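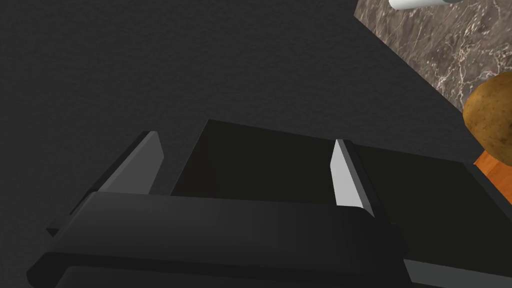

Bolico Gripper Guarding and Practice Kit

Order code: BGP-17
Supplied by Michailidis, Hutport
Availability: in stock
Price: 435.00 excluding VAT

Overview

The Bolico kit is for sites that run a two-finger parallel gripper near people, food or loose household goods and need written rules to go with it. It contains the procedure cards, labels, gauges and record sheets used to set up a cell, test it in simulation, hand it over and keep it in order.

It is sold on its own or with a Korkamberg gripper. The cards are written for electric parallel grippers with flat finger pads. They do not cover suction cups, needle grippers or three-finger hands.

What is in the box

Procedure cards, A5, wipe-clean, set of 17
Finger gap gauge, stepped
Pinch point labels, sheet of 56
Pad wear template
Record book, carbonless, numbered pages
Wall sheet for the cell door or fence
Printed risk assessment form with a worked page

Replacement cards can be bought singly. Please give the card number and the issue letter, both printed at the foot of the card.

How the cards are arranged

Cards 1 to 4 deal with the risk assessment. They should be filled in by someone who knows the task, with the person who will run the cell sitting next to them. A gripper is assessed together with its fingers, the item it holds and the place it works in. Change any of these and the assessment has to be looked at again. New finger pads of the same type do not count as a change. Longer fingers do.

Cards 5 to 9 deal with simulation. The task is run in simulation before the real arm is powered, and the run has to include the things that will be lying about on the day - worktops at different heights, round items that can roll, and items partly out of view of the wrist camera. A clear bench with one block on it is not accepted as a test run. The card asks for the following to be written down:

- finger opening at the start of the approach
- closing force and closing speed
- clearance between the gripper body and the nearest raised edge
- what the arm does if the fingers close on nothing
- what the arm does if the item slips after the lift

Clearance is measured from the widest part of the gripper, usually the body. Many sites measure from the fingertips and then find the housing touching the edge of a counter. Card 7 has a space for a sketch.

Cards 10 to 13 cover first runs on the real arm. Reduced speed, one person at the controls, a second person at the stop button, no one else inside the marked area. The first closing cycles are done with the jaw empty, then with a soft test piece, then with the real item.

Cards 14 to 17 cover daily checks, cleaning, stopping for a fault and taking the gripper out of use.

Food and kitchen tasks

Pads that touch unwrapped food must be made of a material that the pad maker has approved for food contact, and the paperwork must be kept with the record book. Standard pads may be used for handling practice with raw vegetables as long as these are thrown away afterwards. Mark the tub so that they are not put back into stock.

Clean the pads between tasks, not only at the end of the shift. Card 15 gives the order of work. Do not spray the gripper body.

Labels

Fit a pinch point label on each side of the gripper body where it can be read with the arm in its rest position. Do not put labels on the finger faces or over vents. Wipe the surface with the cloth supplied and leave the label for an hour before running the arm.

Standards

The cards were written with ISO 10218 and ISO 12100 to hand. Using the kit does not make a cell compliant and does not replace the standards, which you will need to buy separately. Responsibility for the finished cell stays with whoever puts it into service.

Specification

Card size: A5
Label material: polyester, matt
Label temperature range: see data sheet
Gauge material: stainless steel
Boxed weight: 2,640 g
Languages: English, Greek and German

Changes at this issue

Card 7 now asks for body clearance as well as fingertip clearance. Card 12 has been reworded so that the person at the stop button has no other job during the run. The cleaning card has moved from 13 to 15 - if you hold the October set, please destroy the old 13.

Technical contact

Questions about the cards go to Kiran Pandey at the Hutport office. Please have your record book number ready. We can go through a filled-in assessment by phone but we do not sign them off.

Returns

Unused kits can be sent back within 56 days. Opened label sheets and started record books cannot be returned.

Page last updated: December 28, 2023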